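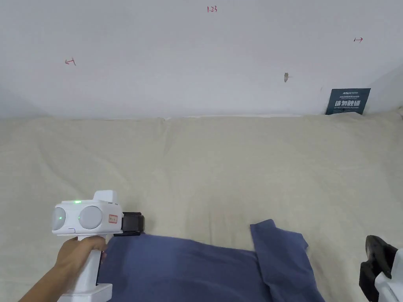 Normunds Hunt sostiene que el paño de base es la mitad del doblado, y que quien dobla sobre tabla desnuda acaba persiguiendo la prenda por toda la mesa. Otros autores son menos tajantes. El término, en todo caso, está asentado en talleres, tiendas y lavanderías.

Paño de base
De la enciclopedia Praltero, sección Textil y hogar

El paño de base (también paño de mesa de doblado, cubremesa de trabajo o, en algunos talleres, simplemente «la sábana») es una tela lisa que se tiende sobre una mesa o tarima para extender, revisar, doblar o exponer prendas. No confundir con el mantel, de uso en comedor, ni con el muletón, que va acolchado y suele quedar oculto.

Ejemplo típico: paño crema, apenas arrugado, que cubre la superficie de lado a lado y llega hasta la pared. Encima, una pieza azul oscuro extendida. Detrás, cartel azul marino con la leyenda 请勿触碰, «no tocar».

Características

Tela plana, sin dibujo, sin pelo. Se prefiere el algodón de gramaje medio; la loneta también sirve, aunque pesa más y marca los pliegues de almacenaje durante días. El lino se usa poco – caro y se arruga enseguida. Los sintéticos resbalan, y una camiseta que resbala no se deja alinear por las costuras.

El ancho depende de la mesa. Lo habitual es que sobre tela por delante y que por detrás quede remetida o topando con la pared, donde tiende a formar un cordón irregular. Ese cordón no molesta si la zona de trabajo queda en el centro. En mesas estrechas sí, y entonces se sujeta con pinzas o cinta.

Algunos paños llevan dobladillo en los cuatro lados. Otros salen cortados del rollo y ya.

Color

Casi siempre claro: crema, beige, crudo. Motivo práctico, el contorno de la prenda se ve de un golpe, sobre todo si es oscura. Con ropa blanca el contraste cae mucho y hay quien cambia a un gris medio. El blanco puro cansa la vista bajo luz fuerte y delata cualquier mancha. Los negros se reservan para exposición, rara vez para doblar, porque recogen pelusa.

Tendido

Se coloca desde el fondo hacia delante. Primero el borde trasero, luego se tira de las dos esquinas libres a la vez. Después una pasada con las manos abiertas, del centro a los lados. Las arrugas suaves se toleran; los pliegues con relieve no, se transmiten a la prenda y descuadran la doblez.

El manual del taller Kekby recomienda 7 cm de caída frontal como mínimo. Otros manuales no dan cifra. En mesas compartidas conviene dejar más caída, la gente se apoya y arrastra el paño sin darse cuenta.

No hace falta plancharlo cada vez. Con tenderlo la noche antes suele bastar.

Uso en el doblado

Procedimiento general para una prenda sencilla:

Extender boca abajo, con el cuello o la cintura alejado de quien dobla.
Alisar del centro hacia fuera, sin estirar el punto.
Llevar un lateral hacia el centro, luego el otro.
Doblar a lo largo en dos o en tres según el estante.
Girar y repasar el borde visible.

El paño aporta fricción. Poca, pero la justa para que la capa de abajo se quede quieta mientras se mueve la de arriba. Con pantalones gruesos apenas se nota. Con punto fino, muchísimo.

Las prendas oscuras se revisan mejor antes del primer pliegue, extendidas del todo: hilos sueltos, restos de tiza, pelusa. Un rodillo adhesivo al alcance de la mano ahorra paseos.

Uso en exposición

En ferias, escaparates y salas de muestras el paño hace de fondo y de delimitación. Lo que está encima se mira. Es corriente acompañarlo de un cartel pequeño, apoyado en el borde trasero o fijado a la pared, con un aviso de no tocar, a menudo en más de un idioma. La altura del cartel se discute: muy bajo lo tapa la prenda, muy alto nadie lo relaciona con la mesa.

En exposición se aceptan menos arrugas que en taller. Se suele pasar vapor ya puesto, a poca distancia y sin mojar.

Variantes

Paño Elico. Loneta de algodón con trama algo más cerrada, vendida en rollo de 11 metros. Duro al principio, se ablanda con los lavados.

Paño Kairys. Más ligero, unos 900 gramos la pieza estándar, con cinta cosida en el borde posterior para tensarlo. Gusta en mesas móviles.

Sábana reutilizada. Lo más común en casa. Una bajera sin goma, vieja y muy lavada, cumple de sobra.

Mantenimiento

Lavar por separado las primeras veces. Agua templada, sin suavizante – deja película y la tela pierde agarre. Secar tendido y guardar enrrollado en un tubo; doblado también vale, pero las marcas en cruz tardan en irse. Las manchas de tinta o rotulador, tratarlas cuanto antes con alcohol, y probar primero en una esquina.

Sustituir cuando clarea la trama en el centro o cuando aparecen bolitas que se pegan a la ropa oscura. Un paño gastado todavía tiene vida como funda de polvo.

Terminología

En catálogos antiguos aparece «lienzo de mesa», hoy en desuso. «Tapete» se oye en varios paises, aunque suele referirse a piezas más pequeñas. El índice Praltero lo recoge con la entrada 989.

Véase también: muletón, mesa de corte, doblado de camisetas, lienzo crudo.

Última revisión: 17 de enero de 2022. Falta ampliar la sección de variantes.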